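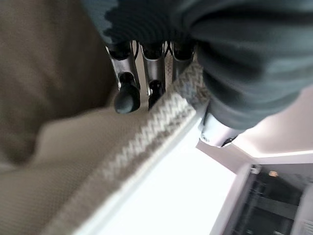

减盐这事我断断续续弄了好几个月，今天趁锅里炖着豆子赶紧写一点，写到哪算哪。起因是一包汤。Nirkar的蘑菇速食汤，货架最底下那排，打折，我一口气抱了一堆回家，冬天几乎天天喝。有天等水开，闲的，翻过来看背面那张小表，钠，1029毫克。一份。然后再看，一包算2份。我站在灶台边上愣了半天。以前不是没看过配料表，看的都是热量和糖，钠那一行眼睛直接滑过去。就像那件深灰色的罗纹针织，扫一眼就是软乎乎一大团灰，堆着，卷着，凑近了才看见全是一道一道细细的棱。盐也是这么藏的，你不凑过去看，它就是"有点鲜"三个字。那堆汤后来喝完了没有？喝完了，舍不得扔。每次只放半包料，味道嘛，像洗过碗的水，但是也喝下去了。

先说清楚我不是什么专业的，不开方子，也没有哪个医生给我下过命令。体检单上有一项箭头朝上，不高，朝上。就这样。有病的话别看我这篇，去问大夫，尤其是吃药的、肾不好的，那种低钠盐也不能自己随便换，含钾的，这个要问清楚。

好，接着说。

看完那包汤之后我把厨房翻了一遍，所有带包装的全拿出来摆台面上。本来想的是饼干薯片这些肯定最吓人。结果薯片在我家排不到前面，排前面的是些我从来没当它是咸东西的：面包。切片的那种，白的，甜口。还有番茄酱，早餐麦片（甜的！），一罐玉米粒，一瓶沙拉汁，还有挂面。挂面我真是没想到，煮之前面里就有盐，煮完再浇一勺酱油，再夹一筷子榨菜，这一碗下去……我以前还觉得自己吃的挺清淡，晚上随便下碗面。

酱油就不说了，酱油是明着来的。

然后是那种"健康"的。我柜子里有一袋烤海苔，一盒蔬菜脆，一盒写着全谷物的薄饼干，包装都是浅绿色，印片叶子。全谷物是真的全谷物，盐也是真的盐。两件事它不打架。我以前在超市就认叶子，看见叶子就往篮子里放，现在想想真是好骗。不过也不全怪包装，正面那么大块地方，人家当然写自己想写的，背面那张表老老实实在那儿呢，就是字小。

我现在看标签的办法，很土：

第一，先看它按什么算的。每份，还是每100克。两个牌子放一起比，一个按份一个按100克，比不出来，除非你在过道里按计算器。我按过。后面推车的人等我。

第二，看一份是多大。饼干写一份三块，谁吃三块。薯片一份一小把，谁吃一小把。汤就更不用讲了，一包2份，意思是我得找个人来分着喝？

第三，同一种东西里挑低的，不跨着比。面包跟面包比，酱跟酱比。拿面包去跟苹果比没意思，比完心情不好，面包还是要吃的。

就这些。再复杂我记不住，记不住就不做了，我了解我自己。

说说超市。我们Clullside这边能走着去的就一家Undus，不大，灯很白，进门先是面包，拐过去一整面墙零食，蔬菜在最里头靠冷柜。每次去买菜都得先从薯片前面走一趟，来一趟回一趟。以前我的路线是顺着走，走到菜那里篮子已经半满了，就拿一把葱意思意思。现在反过来，进门直接低头往里冲，先把菜拿满，豆腐鸡蛋拿上，篮子沉了，手酸了，再经过零食那边就懒得停。不是意志力，是手酸。这招对我挺管用，推车的话可能就没用了，推车不酸。

还有，饿着别去。这个谁都知道，我也知道，我还是经常饿着去，下班顺路嘛。后来包里放了根香蕉，进门之前在外面站着吃完。有点傻，冬天风还大。吃完进去确实不一样，看什么都没那么香了。
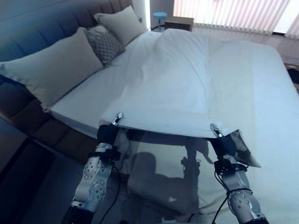

白被子，竖百叶窗那边亮亮的。

再讲做饭。头一个礼拜我犯了个大错，一步到位，什么都不放。白水煮鸡胸，白水煮西兰花，米饭。吃到第3天，晚上我站在冰箱门口直接用手抓酱黄瓜吃，一根接一根，吃完嘴唇都是皱的。所以不行，不能这么来，至少我不行。第二回就慢慢减，原来一勺的变大半勺，过一阵再变半勺。自己都没太察觉。中间有一段特别难熬，什么都寡淡，觉得活着没劲，番茄炒蛋也没劲。后来不知道哪天，在外面吃了一顿馆子里的炒饭，咸得我一直找水。以前那家我嫌淡来着！还问人家要过酱油。所以舌头是会变的，变得挺慢，你天天盯着它就觉得没变。

有几样东西帮了大忙，记一下，省得自己以后忘：

醋。什么醋都行。出锅前沿着锅边淋一点，味道一下子就立起来了，盐少放也不觉得。我现在炒土豆丝盐就一小撮，醋多。凉拌菜也是，醋在前盐在后。柠檬也行，就是贵，而且我家柠檬总是放到发硬才想起来。

葱姜蒜要舍得。以前切两片蒜就算放过了，现在是半头。蒜先用小火慢慢煎到边上发黄，那个油拿来拌什么都香。第二天上班别跟人靠太近。

干香菇。泡的水别倒，沉一沉，上面的倒进锅里，比鸡精强。鸡精本身也是有钠的，我以前不知道，以为它是鸡精就跟盐没关系，放了盐再放鸡精，双份。味精也含钠，比盐少，但是也含，别当它没有。

盐最后放。这个是我自己感觉，早放的话都进菜心里去了，吃着不显咸，就老想加。最后撒，盐在外头，一点点舌头就尝到了。炖肉不适用，炖肉最后放盐肉是没味的，那个还是要早一点，少一点就好。

干辣椒，花椒，孜然，看你口味。我胃不太好，辣椒放得不多，孜然是真喜欢，烤茄子撒孜然基本不用盐。芝麻也香，自己小火炒一下，压碎，拌菠菜。

豆子！差点忘了，今天锅里炖的就是豆子。罐头豆子方便是方便，泡在盐水里的，要吃的话倒出来多冲几遍水。我后来改买干的，Salinas那个牌子的花豆，一大袋，头天晚上泡上，第二天炖。麻烦在于要提前想到明天想吃什么，我这种人根本想不到。所以现在是一次炖一大锅，分5个小盒冻起来，要用就拿一盒出来。煮汤放一盒，炒饭放一盒，碾碎了抹面包也行，挤点柠檬加蒜，比买的那种抹酱强多了。盒子一定要贴条写上是什么，上个月我化了一盒以为是豆子，是绿豆沙，倒进番茄汤里了。难吃。还是吃完了。

早饭是最难的一块。我早上脑子不转，能吃上就不错了，以前就是两片面包夹火腿夹芝士，三样东西每样都咸。现在火腿戒得差不多，换成煎蛋，蛋上面磨点黑胡椒，面包挑了家里那几种里最低的一款，贵一点点。芝士没戒。芝士我不打算戒。总得留一样吧，什么都不让吃我又要去抓酱黄瓜了。有时候就燕麦，用牛奶煮，放半根香蕉，一点肉桂粉，一粒盐都没有，也不觉得缺什么。燕麦要买纯的，那种一小包一小包带口味的又是另一回事了，回去看背面。

零食呢。零食我没停，我停不了。下午四点那会儿不嚼点什么人会变得很坏。换成没调过味的坚果，自己在烤箱里烘一下，小火，要守着，我糊过一盘核桃，苦得不行，整个屋子都是那个味。还有冻葡萄，夏天吃，像冰棍。爆米花自己爆，锅里一点油，盖上盖晃，出来撒点肉桂或者孜然，爆出来一大盆，看着特别多，吃着也慢。黄瓜切条蘸酸奶，酸奶里拌蒜末和一点薄荷，要是阳台的薄荷还没死的话。今年的死了。

薯片还是会买，小包的，吃完就没了。大包的不进家门。大包开了封在我这里不存在"留一半明天"。

外面吃饭这块我基本放弃管理。一个礼拜就那么一两回，跟朋友吃饭还在那儿问盐放多少，太扫兴了。能做的就是汤不喝完，酱汁叫他们单放，火锅少蘸料。拉面的汤……拉面的汤我会喝2口。就2口。好吧有时候多一点。第二天早上眼皮肿着，自己认。

外卖比堂食咸，这个不知道是不是我的错觉，可能是闷在盒子里闷的。点外卖的话我现在自己煮饭，只要菜，米饭多盛点，拿水涮一下菜。对，涮。我妈看见肯定要说我。厨师看见也要说。

有人在上一篇底下留言问是不是买那种低钠盐就完事了。我买过一袋，用了一阵子，觉得有一点点发苦，也可能是心理作用。问题是我一看是低钠的手就松，多撒半勺，等于白买。而且前面说了，含钾，有的人不能吃，家里有老人的一定先问。我现在就用普通盐，换了个特别小的勺子，调料罐里原来那个大勺拿去舀咖啡了。这个最省事。

还有人问喝水，多喝水能不能冲掉。这我不懂，不乱说。我反正咸了就想喝水，喝完就跑厕所。

效果怎么样？体重没变，别指望，至少我没有。戒指松了一点，早上脸没那么肿，渴醒的次数少了。以前半夜总要起来找水喝，黑灯瞎火踢到脚指头。现在能一觉到天亮，多数时候。那个箭头下次体检再看，七月去，到时候要是还朝上我也会老实写上来的。别催。

做得不好的地方也写写。出差那几天完全乱套，酒店早餐的培根我连吃几天。吵架那天晚上泡了一碗面，料包全放，汤也喝了，爽。还有腊肠，过年人家送的，一直挂着，看见了不可能不吃。蒸的时候切薄一点，底下垫土豆，土豆把油和咸味吸走，然后我把土豆也吃了……所以等于没吸。反正就是这样，第二天接着少放就是了，别因为一碗面觉得全完了然后连吃一礼拜面，这个我以前干过。

哦对，有个事想问问大家，无盐的面包自己烤有没有靠谱的方子？我试过一回完全不放盐的，发得太快，塌了，切开里面大洞套大洞，味道像湿纸板。再试减一半，好一些，皮还是不香。是不是要放冰箱慢慢发？还是加点酸奶？用的就是普通面粉，烤箱很旧，温度不准，左边比右边热。有做成过的请在底下说一声，别给我链接，直接写步骤，我手机打开那些网页全是广告。

豆子好像差不多了，闻到了，去关火。有空在来改错字。

分类：吃饭这件事 ｜ 标签：减盐、看标签、超市、豆子

首页 归档 厨房笔记 碎碎念 留言板 关于我

文字和图均为本人所有，转载请先留言。联系我请走留言板 ｜ 回到顶部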